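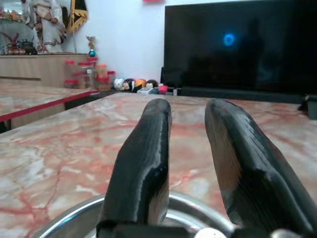
Wednesday, sourdough trials, second batch

Fed the Derna starter at 7 a.m., 1:1:1 by weight. It had doubled by early afternoon, slower than last week. Kitchen was cold.

Mixed 500 g Milten bread flour with 3 g dry malt and held back some of the water. Dough felt stiff at first, so I worked the rest in by hand. Salt went in after the rest. Four folds in the first two hours, then left alone with a cloth over it.

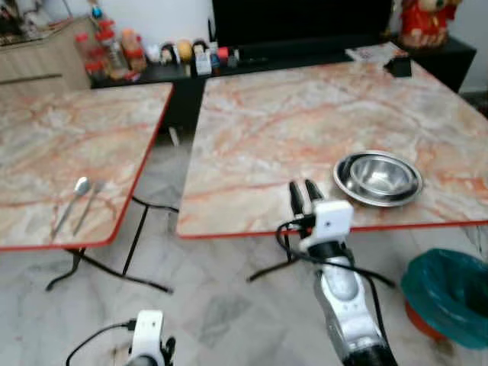

Marble-patterned table, right side.

Bulk took over 3 hours. I poked it too early and had to wait. Split it in two and shaped one round and one long. The long one tore a little on the seam. Pinched it shut and floured the basket more than usual.

Baked the round one first at 250 C with the lid on, then lid off until dark. Good ear, crumb tight near the bottom. The long one spread. Could be the tear, could be the extra time on the counter.

Taste: mild, less sour than the batch made with Pustby rye. Crust went soft by evening.
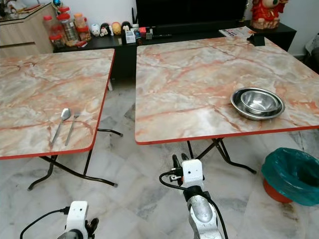
For next time

Put the starter on the shelf by the boiler overnight.
Try the Hashemi whole wheat at a fifth of the total flour.
Shape the long loaf last and get it into the fridge right away.
Buy more rice flour for the baskets.
Check the oven against the spare thermometer. The back left corner still browns first.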